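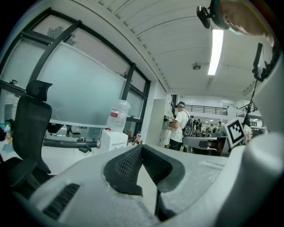 그리퍼 카메라 쪽에서 본 우리 사무실. 창가 정수기까지 다 들어와요.

Skukuta Torar 핸드헬드 그리퍼 키트, 한 달 넘게 써 본 후기
2021-12-15

지난번 글에 댓글로 물어보신 분들이 계셔서 이제야 정리해 봅니다. 사진 정리하다가 미루고 또 미루고... 글이 좀 길어요. 급하신 분은 배터리랑 손가락 패드 얘기만 보고 가셔도 됩니다.

저희 팀은 물건 집어서 옮기는 동작을 모방학습으로 가르치고 있어요. 전에는 로봇팔을 원격조종해서 시연을 모았는데, 컵 하나 옮기는 데 한세월이고 조종하는 사람 어깨가 먼저 나가더라고요. 그래서 사람이 그리퍼를 손에 쥐고 그냥 움직이면 카메라 영상이랑 손 위치가 같이 남는 방식으로 갈아탔고, 그때 고른 게 Torar예요. 그리퍼 한 쌍, 배낭에 넣는 기록 장치, 머리에 쓰는 카메라, 마커 판, 케이블 한 뭉치가 한 상자에 들어 있습니다. 배낭은 따로 Senberg 걸 샀어요. 기본으로 주는 배낭은 어깨끈이 얇아서 한 시간 메고 있으면 짜증이 확 올라오거든요.

먼저 무게부터. 주방 저울에 올려 보니 한 손이 956그램 나왔어요. 처음 들면 '어, 가볍네?' 싶은데 팔을 앞으로 뻗은 채로 계속 쓰면 얘기가 달라집니다. 오전에는 괜찮다가 오후에는 손목이 살짝 꺾여요. 그러면 영상에서도 접근 각도가 조금씩 낮아집니다. 저는 이걸 데이터 다 모으고 나서 궤적을 겹쳐 보다가 알았어요. 오전 것과 오후 것이 색깔만 봐도 갈리더라고요. 지금은 한 사람이 길게 하지 않고 둘이 자주 바꿔 가면서 합니다. 팔 길이랑 버릇이 섞이니까 데이터 쪽에서도 이게 나았어요.

손가락 패드는 마음에 들어요, 진짜로! 촘촘한 그물무늬가 들어간 검은 패드인데 둘이 V자로 모이는 모양이라 얇은 것도 잘 물어요. 카드, 빨래집게, 종이컵 테두리 같은 거요. 유리병은 좀 미끄럽고, 물기 묻은 병은 포기했습니다. 그리고 무늬 사이에 먼지가 껴요. 저는 칫솔로 닦는데 설명서에는 청소 얘기가 한 줄도 없어요. 패드를 여분으로 한 벌만 더 넣어 줬으면 별 반 개는 더 줬을 거예요.

카메라는 화각이 엄청 넓어요. 처음 영상을 열었을 때 천장 조명이랑 창문이 통째로 휘어서 들어와 있길래 렌즈를 잘못 끼웠나 했는데 원래 그런 렌즈였어요. 넓은 게 학습에는 좋아요. 손이 어디쯤 있는지 주변을 보고 알 수 있으니까 물체가 패드에 가려도 위치 추정이 버팁니다. 대신 방 안의 온갖 게 다 찍혀요. 의자, 물통, 지나가는 동료까지요. 저희는 사무실에서 모으는 거라 배경이 어수선한데, 그게 꼭 나쁘지는 않았어요. 하루는 깔끔하게 하겠다고 책상을 싹 치우고 모았다가, 그 데이터로만 학습한 정책이 책상에 머그 하나만 더 올라가도 엉뚱한 데로 가는 걸 봤거든요. 그 뒤로는 일부러 안 치워요. (게을러진 거 아닙니다.)

얼굴은 내보내기 프로그램에서 흐리게 처리할 수 있어요. 기본값이 꺼짐이라는 게 좀 황당하지만, 켜 두면 잘 잡아요. 옆얼굴은 가끔 놓치니까 외부에 공유하실 분은 꼭 눈으로 한 번 더 보세요.

이제 제일 많이 물어보신 거, 하루에 얼마나 모이느냐. 첫 주 목표가 200개였는데 첫 주에는 못 채웠습니다. 장비 때문이라기보다 저희가 뭘 한 개로 칠지를 안 정해 놓고 시작해서 그래요. 어떤 사람은 컵을 놓고 바로 끊고, 어떤 사람은 손을 원위치까지 가져온 다음에 끊고. 이걸 맞추고 나니까 속도가 붙어서 지금까지 565개를 녹화했어요. 그중에 247개를 버렸고요. 속이 쓰리죠. 버린 이유를 적어 둔 표가 있는데 많은 순서대로 옮겨 보면 이래요.

위치 추적이 튄 것. 흰 벽만 보고 팔을 돌리면 특히 심해요.
시작 신호를 누르기 전에 이미 물건을 잡고 있던 것. 순전히 사람 잘못.
양손 시간이 어긋난 것. 펌웨어 올린 뒤로는 안 나와요.
말하면서 하다가 중간에 멈춰 버린 것. 범인은 접니다.

위치 추적은 마커 판을 어디 두느냐에 많이 좌우돼요. 처음에는 벽에 평평하게 붙여 놨는데 형광등이 반사돼서 검은 칸이 하얗게 날아가더라고요. 살짝 기울여 놓으니 훨씬 나았어요. 인쇄도 무광으로 하세요. 동봉된 판은 무광인데 저희가 하나 더 뽑은 건 유광이라 그것만 말썽이었습니다. 창가에서 하시는 분들은 해 지는 시간도 조심하셔야 해요. 노출이 왔다 갔다 하면서 녹화 중간에 화면이 확 밝아졌다가 돌아오는데, 노출 고정 메뉴가 설정 맨 안쪽에 숨어 있어요. 고급, 영상, 기타 순으로 들어가면 나옵니다. 왜 기타인지는 저도 모르겠어요.

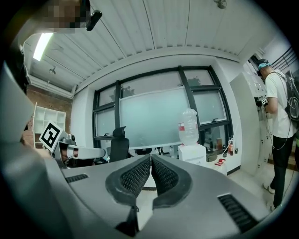
배낭을 메지 않고 기록 장치를 책상에 두고 써도 되나요?
케이블이 닿는 범위 안에서만 움직인다면 됩니다. 제자리에 앉아서 하는 탁상 작업에는 그쪽이 편하고, 선반에서 책상으로 걸어가며 옮기는 작업은 케이블이 당겨져서 배낭을 메는 편이 낫습니다.

케이블 얘기가 나온 김에 조금 더. 그리퍼에서 배낭까지 오는 선이 어른 기준으로 넉넉하게 잡혀 있어서 무릎 근처까지 늘어져요. 저는 서랍 손잡이에 두 번 걸렸습니다. 한 번은 커넥터가 빠졌는데 녹화 화면에는 아무 경고가 없었어요. 끝나고 파일을 여니까 왼손 영상이 중간부터 텅 비어 있더라고요. 이건 큰 감점이에요. 소리로라도 알려 줘야죠. 지금은 벨크로 띠로 팔꿈치랑 허리에 한 번씩 묶어서 쓰고, 그 뒤로는 빠진 적이 없어요.

머리 카메라는 호불호가 갈려요. 모자 위에 쓰면 한결 편하고, 맨머리에 쓰면 이마에 자국이 남습니다. 안경 쓰는 분은 끈을 귀 위로 넘기세요. 손목 쪽 영상만으로도 집기 동작은 충분히 배우던데, 물건이 등 뒤쪽 선반에 있는 작업처럼 먼저 둘러봐야 하는 건 머리 영상이 있고 없고가 차이가 나요. 저희는 일단 다 녹화해 두고 학습할 때 골라 씁니다. 용량이 꽤 커지니까 외장 디스크는 미리 사 두세요.

배터리는 오전 작업 한 번이면 끝나요. 점심 먹을 때 충전하고 오후에 다시 쓰는 식인데, 완충 표시등이 너무 일찍 켜져요. 초록불 보고 뽑았다가 오후 중간에 꺼진 적이 있습니다. 초록불이 들어와도 좀 더 꽂아 두세요. 보조배터리로도 돌아가긴 하는데 출력이 약한 걸 물리면 부팅하다가 혼자 재시작해요. 여기서 반나절 날렸어요.

프로그램은... 음. 녹화 쪽은 좋고 검수 쪽은 아쉬워요. 녹화는 버튼 한 번이고, 방금 찍은 걸 버리는 것도 길게 누르면 끝이라 손에서 그리퍼를 안 놔도 돼요. 이게 은근히 큽니다. 망친 걸 그 자리에서 버릴 수 있으니까요. 검수 화면은 영상을 하나씩 열어야 하고 단축키도 없고, 태그를 달면 목록이 맨 위로 튀어 올라가요. 백 개쯤 넘기면 사람이 좀 이상해집니다. 결국 Bradley Bainbridge 님이 포럼에 올려 둔 변환 스크립트를 받아서 썸네일을 쭉 깔아 놓고 보는 식으로 바꿨어요. 그분 스크립트는 파일 이름에 한글이 있으면 멈추니까 영어로 바꾸고 돌리세요.

학습 결과가 어땠냐면, 컵 옮기기는 원격조종으로 모은 데이터 때보다 동작이 확실히 빨라졌어요. 사람이 자연스럽게 움직인 속도가 그대로 들어가니까요. 그런데 너무 빨라서 로봇팔이 못 따라가는 구간이 생기기도 해요. 물건을 놓고 손을 확 빼는 순간이 특히 그래요. 모을 때 살짝 천천히, 국그릇 나르듯이 하시면 맞습니다. 뚜껑 돌려 열기는 아직 잘 안 돼요. 손목을 여러 번 고쳐 잡는 동작이라 사람마다 방법이 다 다른데, 이건 키트 탓을 하기는 어렵고 저희가 시연을 더 모아야 할 것 같아요.

좋았던 점: 패드 그립감, 넓은 화각, 손에서 안 놓고 버리는 기능.
아쉬운 점: 커넥터 빠짐 경고 없음, 검수 화면, 기본 배낭, 청소 설명 없음.

별점은 다섯 개 중에 네 개 줄게요. 로봇팔은 이미 있는데 데이터 모으는 속도가 답답한 팀이면 살 만합니다. 로봇이 아직 없는데 일단 데이터부터 모아 볼까 하시는 분은 조금 기다리시는 게 좋아요. 그리퍼 모양이 나중에 쓸 로봇 손이랑 다르면 다시 모아야 할 수도 있어요.

1월에는 수건 개기를 해 보려고 합니다. 양손을 다 쓰는 작업이라 시간 맞춤이 얼마나 버티는지 볼 수 있을 것 같아요. 마커 판 무광 인쇄 파일 필요하신 분은 댓글에 메일 주소 남겨 주세요. 확인하는 대로 보내 드릴게요!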